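Boonmee Limsakul on rents, refinancing and the Orton portfolio

Jun 24, 2025

Boonmee Limsakul has spent most of the spring on trains between lenders' offices. As head of finance at Skorkis, the landlord behind the Orton apartment schemes, he closed a refinancing in March that covers 1,805 rented flats across four sites. The old loans had been taken out separately and were due to expire within months of each other.

"We had four facilities with four sets of covenants and four lots of lawyers," he said. "I wanted one lender, one set of tests and one reporting date. That was the whole brief."

The new loan is a fixed-rate facility from Grandov, a debt fund that has lent to Skorkis once before, on a much smaller scheme. Limsakul would not give the margin or the size of the loan, but said the blended rate was higher than the company had been paying and lower than the figure in its budget.

"Anyone who fixed five years ago is going to pay more now. We told our shareholders that early. The question was how much more, and whether the rents could carry it."

He believes they can. Occupancy across the four sites has been steady, and the company holds back a number of flats each year for refurbishment, so the headline figure looks a little worse than it is. Rent growth has slowed since last year. Limsakul said he had modelled it slowing further.

"If you need big rent rises to pay your interest, you've borrowed too much. Our base case has very modest increases in it, and the downside case has none at all for two years. The lender's own downside was harsher than ours and we still passed."

The talks took longer than planned. Skorkis first approached a group of banks, and got as far as heads of terms with one of them before it asked for more amortisation in the early years. Limsakul said that would have taken cash he had set aside for roofs and lifts.

"I don't blame them. They had a credit policy and we didn't fit it. But it cost us several weeks, and by then the first of the old loans was getting close. I was not sleeping especially well."

Grandov came in after that. It sent its surveyor to every building, including the oldest, a converted mill at the edge of the Orton estate. Limsakul went along on each visit. He said the surveyor spent longer in the plant rooms than in the flats and asked for service records going back years.

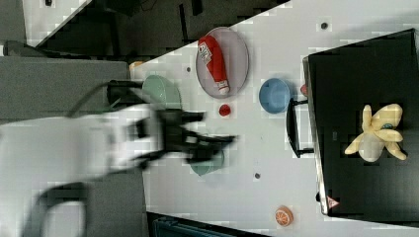
Bowls, a plate and a ketchup bottle on a light grey tabletop.

The mill is also where much of the new money will go. Skorkis plans to replace the heating there, insulate the top floor and rework the ground floor, where two former shop units have been hard to let. One will become a shared workspace for residents. The other may be turned into flats, if planning permission is given.

"I'd like it to be flats," Limsakul said. "A shop that stands empty earns nothing and makes the street look tired. We've had short lets in there, and they come and go. Two decent one-bedroom homes would be let in a week."

The energy work is tied to the loan. If the four sites reach agreed energy ratings by the end of the third year, the margin falls slightly. Limsakul described the saving as useful but small, and said the company would have done most of the work anyway.

"People get excited about the discount. It wouldn't pay for one boiler. What it does do is give me a date to wave at our own contractors."

He joined Skorkis after a long stretch on the lending side, where he worked on offices and retail parks before moving to housing. He said the change had altered how he reads a term sheet.

"As a lender I used to look at the interest cover and the loan to value and feel I knew the deal. Now I go to the back first. I look at what happens if we want to sell one building, what happens if a tenant block needs emptying for repairs, who has to sign what. Those are the pages that cause the arguments later."

On this loan the right to sell was the point he pushed hardest. Under the final terms Skorkis can sell any one of the four sites without repaying the whole facility, provided it pays down an agreed share. The company has no sale under way. Limsakul said there had been approaches for the smallest of the sites and that none had been at a price worth discussing.

Nor is Skorkis in a hurry to buy. Its one live project is a plot at Čierny, where it has an option on land for about 900 flats. The first phase would be much smaller than that, and building costs have so far kept it on paper.

"We run the numbers every quarter. Every quarter they're a bit closer and still not there. I'd rather pay to extend the option than start on site and hope."

Asked whether the company might bring in a partner, he said it had spoken to a pension investor and expected to do so again in the autumn. A partner would need to be content with a long hold. Skorkis has never built a block to sell, and Limsakul does not expect that to change while the present shareholders are in place.

He thinks lenders are more willing to look at rented housing than they were a year ago, particularly where the buildings are already full. New development is harder, and smaller landlords are finding it hardest of all.

"If you've got one building and one loan maturing this year, start now. Get your valuations done, get your service charge accounts tidy, ring people you've not rung before. We started nine months ahead and I wish we'd had a year."

His next job is the first quarterly report under the new facility, due at the end of next month. It is a single document of 60 pages. The old ones, he said, came to more than twice that.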